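Visit report: Weldu, Dreltosby works

Six of us went over to Dreltosby on the Monday for the afternoon visit, which started at 1.30 and finished when the day shift went home. Weldu makes and refurbishes small office goods there: letter trays, planners, message boards, desk signs. The works employs 40 people on one floor, with goods in at the road end and packing at the other.

We were shown the hand benches first. Boards come back from hire customers in mixed crates and each one has to be turned over, looked at on both faces, cleaned and sorted by size. Until last year all of that was done by 11 people standing at two long benches. The production lead told us the complaint had always been wrists and shoulders, and that people were moved off the job every two hours to give them a rest from it.

The company is now trying to hand the turning and holding over to arms, in a project it calls Rollevov. The cells are set up in a side room off the main floor, and the staff who look after them were all bench workers before. They had four weeks of training, mostly on site, with a few days at the Umska branch.

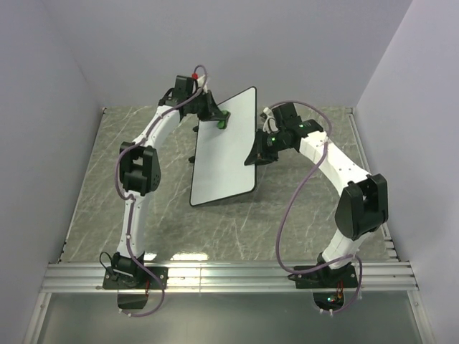 Pay was the first thing our group asked about. The cell minders went up one grade when they finished the training, and the people still on the benches did not. We heard from both sides that this has caused some bad feeling. A second round of training opens in June and anyone on the benches can put in for it. Two had already said they would not, as they like the company at the bench and find the side room too quiet.

Shift patterns have changed as well. There used to be an early and a late shift on cleaning and sorting. The late one has gone, and those who worked it were offered days or a move to packing. One woman who moved to packing said she missed the late money but saw more of her children. Management put the number of boards handled last month at 3753, of which 1095 went through the cells. They hope to reach half by the winter but would not promise it.

After a tea break we went back to the side room to talk about what the minders do all day. A good part of it is deciding what to try next and writing down what went wrong. Boards are awkward things to train on, they said, as a plain face gives very little to go by and the edges differ from one make to the next. The one in the cell that afternoon had a blank white face, a thick black rim down one long side and two small black lugs sticking out on the other, and it was lying on a glossy marble-patterned top that threw back bright spots of light.
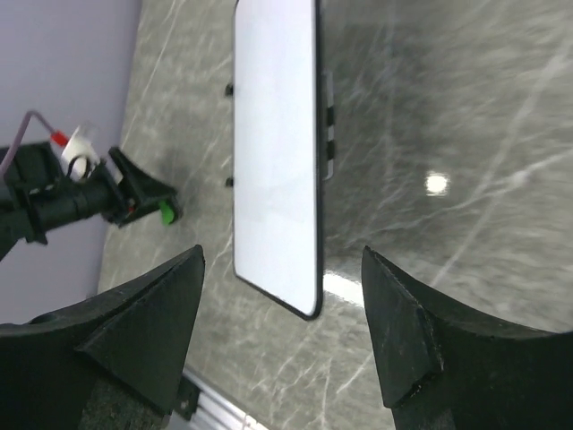
Lighting took up more of the talk than we expected. The minders have asked for a duller surface to be tried, and for blinds in the side room, and neither had been agreed when we were there. They felt their requests took too long to get an answer. With the top as it is, the shine sits right beside the board, with one streak close to its lower corner, and they would like to see if the work goes better without it. The production lead said a decision would come with the next budget.

We asked what happens when a cell stops. The minder on duty clears it and makes a note, and if it stops again the same day the crate goes back to the benches. The bench staff said this can land them with extra crates late in the afternoon. A limit on crates sent back after three o'clock has since been put up on the notice board.

The visit closed with questions in the canteen. Parking is at the rear of the building and the side entrance has a step. Weldu will take another group in the autumn, and names should go to the branch secretary.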